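Replacing the power supply in an old Dell desktop: adapter or proprietary unit? 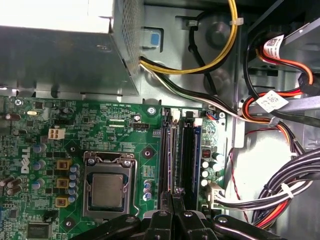
Briridico: Before you order anything, post the pinout. The shape of the main connector tells you nothing on these. I have seen ordinary-looking plugs on Dell boards with the standby and ground positions moved, and an ATX supply forced onto one of those will take the board with it.

2 shares · 33 comments

norano_bench (original poster)
Fair. I don't have a pinout yet. Case is open on the bench, cord pulled. The complaint is that the machine shuts off under load, sometimes after an hour, sometimes after ten minutes. Memory has been tested overnight with no errors. I want to know whether a generic supply is worth trying or whether I should look for a used Dell part.

mureck
Shutting off under load can be the supply, the heatsink, or the capacitors next to the CPU socket. Which have you ruled out?

norano_bench
Heatsink was cleaned and the paste replaced in February. Temperatures stayed under 65 C the last time I logged them. Capacitor tops are flat as far as I can tell with a flashlight.

mureck
Then meter the rails before spending money. Back-probe the 12 V line at a spare drive plug, start something heavy, and watch it. Anything below 11.4 is out of spec. A cheap meter won't catch a fast dip, so a good reading doesn't clear the supply, but a bad one convicts it.

Briridico
Agree on metering. Also look at the small four-pin connector on the board as well as the big one. If a four-pin header is the CPU power, it should be two yellow and two black on the harness side. If it's a single row it may be for something else entirely, and I would leave it alone until you find the service manual.

tin_snips_2869
I'm going to disagree with the general mood. The scary Dell pinouts are mostly from one stretch of years. Plenty of the later towers took a standard supply with no drama. I have swapped several and the only problem was cable length.

Briridico
"Mostly" is the part I object to. It takes five minutes to check and the board isn't replaceable at a sane price.

tin_snips_2869
I didn't say skip the check. I said people talk as if every Dell is wired backward, and then somebody pays three times as much for a used supply with the same hours on it as the one they took out.

norano_bench
Metered it tonight. 12 V line reads 12.08 at idle and 11.31 with the stress test running. 5 V barely moves. It shut off at the 20 minute mark.

mureck
There you go. 11.31 is low enough to act on.

chiu
One thing to add. Measure at a second plug on a different branch. If only one branch sags you may have a burned contact or a bad crimp, and that can be fixed for nothing.

norano_bench
Second branch reads 11.33 under the same load. So it's both.

chiu
Supply, then.

norano_bench
Found the pinout in the service manual. I went through the main connector position by position against the ATX table and it matches. The four-pin matches too. Next question is fit. Measured the housing and the depth is standard, but I'm not sure about the screw holes on the back panel.

tin_snips_2869
Cut a piece of cardboard to the back panel, poke the screw holes through with a pencil, and hold it against the drawing for whatever supply you're looking at. Some of the small-case Dells have one hole shifted. Three screws out of four will hold it fine.

mureck
Three will hold it, but check for a support tab under the supply. A few of those cases use a sheet metal shelf and a latch, and a supply that is slightly too tall will sit crooked and press on the latch.

Briridico
Photograph every cable before you pull it. SATA data cables in particular: the drive order in the BIOS follows the port, and if you swap two of them the machine may try to boot from the wrong disk. A bit of masking tape with a port number on it works as well as anything.

chiu
And release the latch on the main connector before you pull. Rocking it side to side with the latch still engaged bends the board. Support the board edge with your other hand if there isn't a standoff close by.

norano_bench
All noted. What wattage? The old one is 305 and there's no graphics card.

mureck
Anything decent at 400. Buying 750 for that machine is wasted money, and a big supply isn't at its best idling along at a tenth of its rating.

tin_snips_2869
I'd go 450 or 500. The price difference is nothing and you can reuse it later.

mureck
Reuse it in what? By the time that tower is retired the supply will be due as well.

norano_bench
Going with 450, fixed cables, 132 mm deep by my measurement of the space with the harness folded back. Will post readings once it's in.

Last updated: February, 9:40 pm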